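Print this page | E-mail this page

Judavine Tower Upgrade Guide
Section 6: Opening the case and swapping the processor

Read all of section 6 before you start. Allow 46 minutes the first time, less after that.

You will need
- #2 Phillips screwdriver
- Thermal paste (the small tube in the Pirbridge kit is plenty)
- Lint-free cloth, rubbing alcohol
- A cup or tray for screws. Meijer sells cheap divided ones, any will do

CAUTION: Unplug the power cord. Not just the switch. Then hold the power button in for 6 seconds.

6.1 Open the case

1. Pull all cables from the back. Take a phone picture first if you have a lot of them.
2. Lay the tower on its side, removable panel up.
3. Back out the panel screws, slide panel to the rear, lift off. Sticks sometimes. Don't pry with the screwdriver.
4. Touch bare metal on the chassis before you reach in. Do it again every time you walk away and come back.
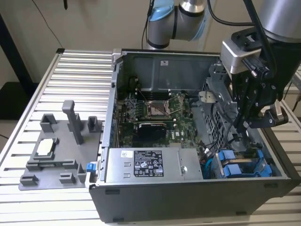 Open desktop case, side panel off.
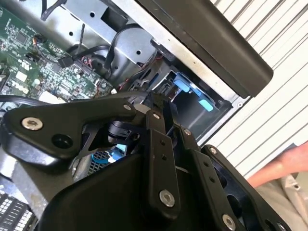

6.2 Take out the old processor

1. Unplug the cooler fan lead from the board. Pull the plug, not the wires.
2. Loosen the cooler screws in a cross pattern, a couple turns each. Twist gently to brake the paste seal, then lift.
3. Wipe off old paste.
4. Push the socket lever down and out, let it rise. Raise the frame.
5. Lift the processor straight up by the edges. Do not touch the socket pins!! Bent pins are not covered.

Note: Mandness boards have a stiffer lever. Normal.

6.3 Fit the new one

1. Match the corner triangle to the mark on the socket. Set it down flat, no pushing.
2. Close frame, then lever. Some resistence is fine.
3. Pea-size dot of paste, center.
4. Cooler back on, cross pattern again. Reconnect the fan lead.
5. Panel on, cables in, power up. Idle temp should settle near 34 C. If it climbs to 100 C shut down right away and reseat the cooler.

No picture on screen? Go to section 7.

Contact Pirbridge Support | © Pirbridge. All rights reserved. | Back to top

This site uses cookies to remember your settings. Accept | Manage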